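November 2019

Wednesday, mastering room. Tape transfer and cut prep for the Dresitz reissue.

Baked reel 2 came out of the oven fine. Reel 1 is the one with the shed problem and it is still shedding, so I cleaned the heads after every song and got through side A in an afternoon I will not be getting back. Dénes Lakatos played drums on this in a room that was clearly a stairwell. You can hear every step. Best drum sound I've worked on all year and he apparently hated it.

Levels: the old transfer was slammed. Whoever did it for the Sutcliffe CD took a doom record with two dynamics, quiet and awful, and left it with one. I'm leaving peaks alone and cutting quieter. Jenő Oláh will complain. Jenő complained about the last one and then bought three.

Hum at the end of "Tenau" is on the tape. Tried a notch, it took the bottom string of the bass with it, put the hum back.
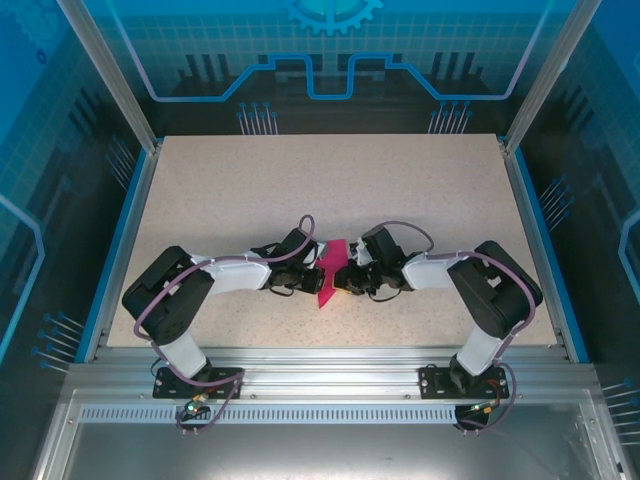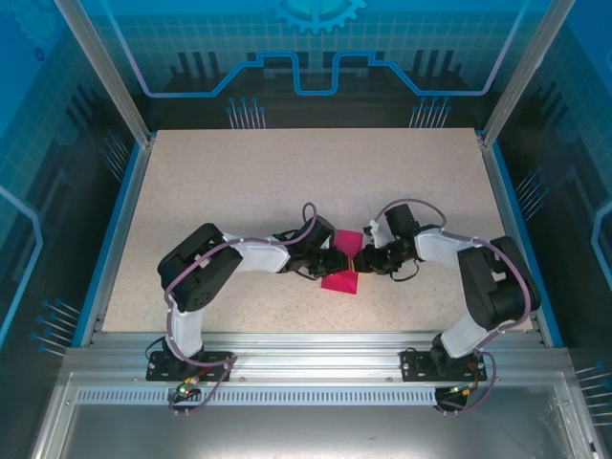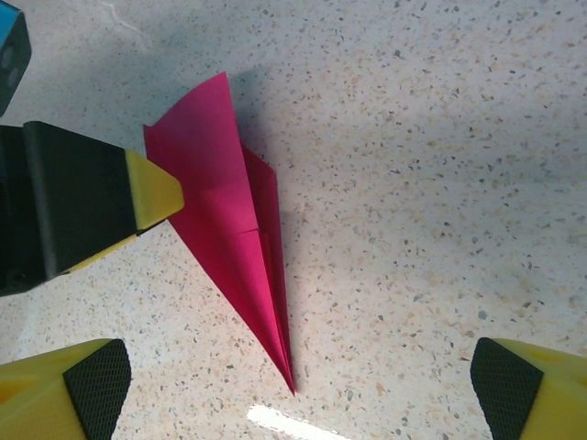 Side lengths are the real trouble. Side B is over by the whole of the organ outro, and the band (meaning Tibor Farkas, who is the band whenever there's a decision) won't fade it. Options are to drop the level again or move "Flendeck" to side A, where it would follow the other slow one. They're all the other slow one. Sent him both sequences, no reply yet.

Test cut of B, inner groove: the cymbals turn to frying bacon for the last minute. Rolled off the top a touch and it's now politer bacon. Obsa Kumsa listened blind and picked the rolled-off version, then said she preferred the hiss on the other one. Noted, not helpful.

Run is 1,007 copies. Sena Ackah says the extra 7 are for the band. I've met the band and they'll want more than that.

To do:
Reel 1, side A song three, dropout in left channel, try the safety copy
Ask Tibor about the count-in, keep or lose (keep)
Matrix text for side B, he wants a Latin phrase, somebody please check the Latin
Order more swabs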